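The Wallpaper Comeback That Keeps Coming Back

Every few years somebody announces that wallpaper is back. I have a folder of these announcements, and the oldest is old enough that the homes in it have surely been stripped and painted white at least twice.

The latest arrived in April, from a decorating firm called Garnarov, which says its sales of patterned rolls rose 30 percent over the past year. Thirty percent of what, I asked. The firm would not say. It did send a sample book with 83 patterns in it and a note telling me that plain walls make people sad.

I doubt it. What makes people sad, in my experience, is a seam that lifts behind the radiator in the second winter.

Ilse Tiedemann hung wallpaper for a living before her knees gave out, and she now teaches an evening class in it. She has heard the comeback story too. "The people who sell the paper say it's back," she told me. "The people who hang it say the phone rings the same as ever." Her students mostly want one wall done, usually the one behind the bed, and they want something that looks older than the house.
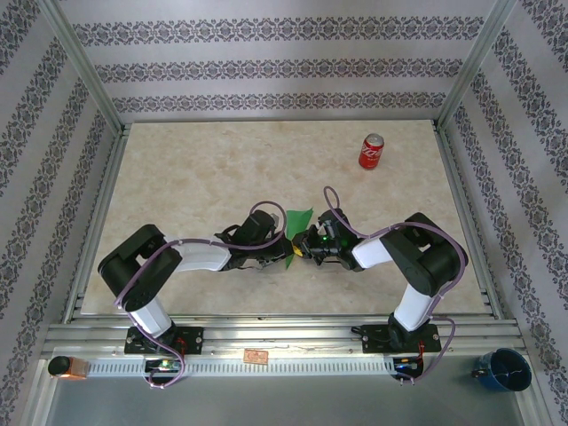 Dark damask-style motifs in bands on a pale lavender-gray ground.

That means damask, or what passes for it. The real thing was a woven cloth, and printed copies have been hung by people who could not afford cloth for a very long time. I have no quarrel with that. My quarrel is with the price. Viten, a small print shop with a large showroom, asked me for $1000 to cover a hallway I could cross in four steps. A roll from the hardware store, with a pattern I could not tell apart from it at arm's length, would have done the job for $70 plus paste.

The saleswoman said the difference was in the "hand" of the paper. I felt both. One was a little thicker.

Then there is color. This year's is green, according to Skomport, which puts out a trend report, and according to Iwasaki, which sells green paint. Two years ago both of them were certain about clay pink. Tiedemann tells her class to ignore all of it, tape up a sheet of any colored paper they have around the house, and look at it at breakfast and again after dark.
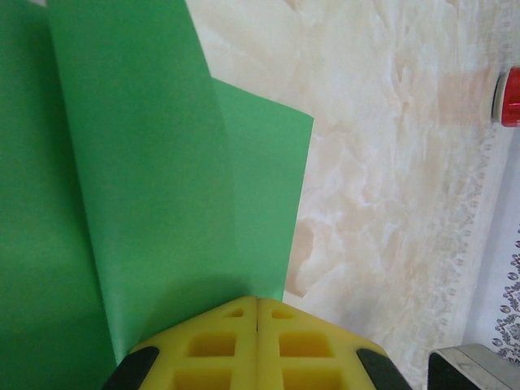

One green can be two greens, depending on the fold.

I tried it for a week and it was more useful than the report, though my sheet kept falling off the wall. By lamplight my green turned the color of canned peas. I would have found that out only after paying for five rolls.

None of this will slow the next announcement. Removable paper is supposed to be the big thing now – peel it off when you move, no steamer, no scraper. Tiedemann has peeled some. It took the paint with it in two places and left a gray film in a third, and she spent a morning washing the wall with dish soap before her class came in.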